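How to Re-Spool a Spinning Reel With Braid and Tie On a Fluorocarbon Leader

Applies to: fixed-spool (spinning) reels, sizes 2500 to 4000
Skill level: beginner
Reels used on this page: Ogura 3000, Harkeck 2500

Line twist, wind knots and short casts usually trace back to how the line went onto the spool. The procedure on this page covers removing the old line, laying down a backing, filling with braid under tension, and joining a leader. It is the procedure we use on the reels that fish the Malside flats, and it works the same for fresh water.

What you need

A spool of braided line, 15 or 20 pound test
A small quantity of cheap monofilament for backing, 10 or 12 pound test
Fluorocarbon leader, 20 to 30 pound test
Scissors that cut braid cleanly (nail clippers leave a frayed end)
A damp cloth
A pencil, or a line spooling station if you own one
The rod the reel will be used on
Electrical tape

Work out how much line you need

Look at the side of the reel spool or in the manual. Capacity is printed as a line test or diameter followed by a length, and many reels have separate numbers for mono and braid. Use the braid number if there is one. If only mono is listed, match by diameter and ignore the pound test. Braid of a given strength is much thinner than mono of the same strength, so the mono figure will badly understate how much braid fits.

For inshore and lake fishing, 200 yards of braid is enough. Very few casts go past 40 yards with light lures, and the rest is reserve for a running fish. If the reel holds more than that, make up the difference with backing and do not pay for braid that will never leave the spool.

Step 1. Strip the old line

Open the bail and pull the old line off by hand or wind it onto an empty bulk spool with a drill. Do not cut through it with a knife while it is on the reel. A scratch in the spool lip will damage every line you put on afterward.

If the existing braid is still sound, it can be reversed. Wind it onto a second reel, then onto a third spool, then back to the original. The unused inner section is now on the outside. Transferring it once only puts the worn end at the bottom of the second spool, which is fine if the second spool fits your reel and you intend to leave it there.

With the spool bare, wipe it with the damp cloth and run a fingertip around the lip. Small nicks can be polished out with 1000 grit wet sandpaper. Deep ones mean a new spool.

Step 2. Set up the rod and reel

Fit the reel to the butt section of the rod. Only the butt section is needed. Pass the end of the backing through the first guide from the tip side toward the reel. Open the bail before you tie anything. If you tie on with the bail closed, the line will be outside the bail and you will have to cut it and start again.

Tie the backing to the spool with an arbor knot:

Pass the tag end around the spool.
Tie an overhand knot around the main line with the tag.
Tie a second overhand knot in the tag itself, one inch from the first.
Pull the main line until the first knot slides down to the spool and the second jams against it.
Trim the tag close.

Close the bail.

Step 3. Lay down the backing

Braid tied directly to a smooth metal spool will slip. The whole mass of line turns on the spool under load, and it feels exactly like a failed drag. Backing prevents this. Some spools have a rubber strip set into them and are sold as braid ready. On those, backing is optional.

Ten turns of mono are enough to stop slipping. More is needed if you are using it to take up capacity. To find the right amount without guessing, wind the braid on first, top up with mono until the spool is full, then reverse both lines onto other spools and back on in the correct order. It takes an extra half hour and is worth doing once. Write down the number of handle turns of mono it took, and keep the note in the reel box. The Harkeck 2500 takes 32 turns of 10 pound mono under 200 yards of 15 pound braid. The number for your reel will differ.

Wind the backing on evenly and firmly. Cut it and tie it to the braid with a double uni knot. Five turns on the mono side and eight on the braid side. Wet the knot before drawing it down. Trim both tags as close as you can, because a lump under the braid will show up as a ridge further out.

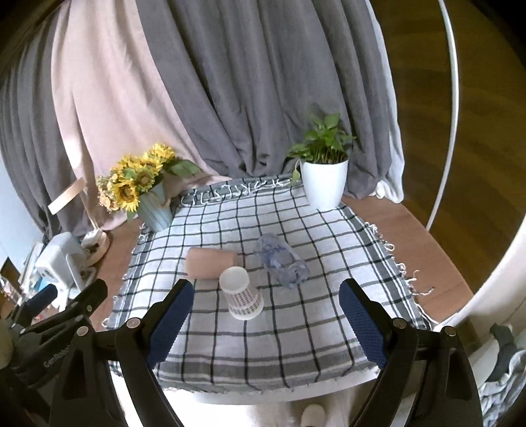
Step 4. Wind on the braid

Tension matters most in this step. Braid that is wound loosely will let the outer turns bury themselves in the inner ones when a fish pulls, and the next cast will stop dead.

Put the pencil through the center of the supply spool and have a second person hold it at both ends, so that the spool turns freely and the line comes off at a right angle. Let the spool rotate. Do not lay it flat on the floor and pull line off the side for braid. Braid has no memory and will not show the twist, but the twist is there and will come out later as a wind knot.

Fold the damp cloth over the line ahead of the first guide and pinch it between thumb and forefinger. Do not use bare fingers. Braid under tension cuts skin. Pinch hard enough that the rod butt wants to lift and the handle takes real effort to turn.

Wind at a steady, moderate pace. Stop after every 20 or 30 turns and look at the shape of the line on the spool. It should be flat from front to back. If it builds up toward the front, the spool is sitting too far back on the shaft. Add one of the thin washers that came with the reel. If it builds toward the rear, take one out. On the Ogura 3000 the washers are under the spool, above the drag clicker, and they are easily lost. Remove the spool over a tray.

Step 5. Stop at the right level

Fill to one sixteenth of an inch below the spool lip. An underfilled spool shortens casts because the line drags over the lip. An overfilled one throws loops off the front. With braid it is safer to err slightly low.

If you go too far, strip off a few yards and cut. Do not try to fish it off.

Tape the loose end to the side of the spool, or put it under the line clip. The clip on some spools has a sharp edge that will nick thin braid. Tape is the better choice for storage.

Step 6. Tie the leader

Assemble the full rod and thread the braid through all of the guides before tying. Check that no guide was missed.

Cut a length of fluorocarbon. Two feet is enough in stained water. Three or four feet is better in clear water or where fish are pressured. A leader longer than that puts the knot inside the guides on every cast, which is acceptable only if the knot is small.

The FG knot is the thinnest join, but it is slow to learn and hard to tie on a moving boat. The double uni is adequate for leaders up to 30 pounds. To tie it:

Overlap the ends of the braid and the leader by eight inches.
Form a loop with the leader tag alongside the braid and pass the tag through the loop and around both lines four times.
Wet it and pull the tag until the turns close.
Do the same from the other side with the braid, eight turns.
Wet both knots and pull the two main lines apart slowly until the knots meet.
Pull hard. Use a cloth around your hands.
Trim the tags.

If the knot slips on the test pull, cut it off and tie it again with two more turns in the braid. If the leader end curls like a pig tail, the knot was drawn down dry.

Step 7. Set the drag and make the first casts

Set the drag to a quarter of the breaking strength of the weakest part of the system. With 20 pound braid and a 20 pound leader that is five pounds, measured with a spring scale hooked to the leader and the rod held at 45 degrees.

Make the first ten casts over open water or grass with a plain half ounce weight and no hook. Start easy and lengthen each one. Close the bail by hand after every cast and pull the line snug before turning the handle. Turning the handle to close the bail leaves a loose coil, and that coil is the main cause of wind knots.

Retrieve these first casts through the damp cloth. The outer yards need to go back on at the same tension as the rest.

Common problems

Line digs in on a hard pull: wound too loose. Walk the line out across a field, tie it to a post, and wind back under tension.

Spool full but the drag seems to slip at any setting: the line is turning on the spool. Strip it and add backing.

Fuzzy line near the end: normal wear. Cut off the rough section and retie. Check the guides for a cracked ring by pulling a piece of nylon stocking through each one.

Clicking at each turn of the handle: often the leader knot passing the line roller. If it persists on plain braid, the roller needs cleaning and a drop of oil.

Maintenance

Rinse the reel with a light spray of fresh water after salt use, with the drag tightened. Loosen the drag fully before storing it. Cut and retie the leader at the start of every trip. Braid used weekly in salt water should be reversed after one season and replaced after two. We do ours in November, when the water off Bornance is too cold for the flats to be worth the run.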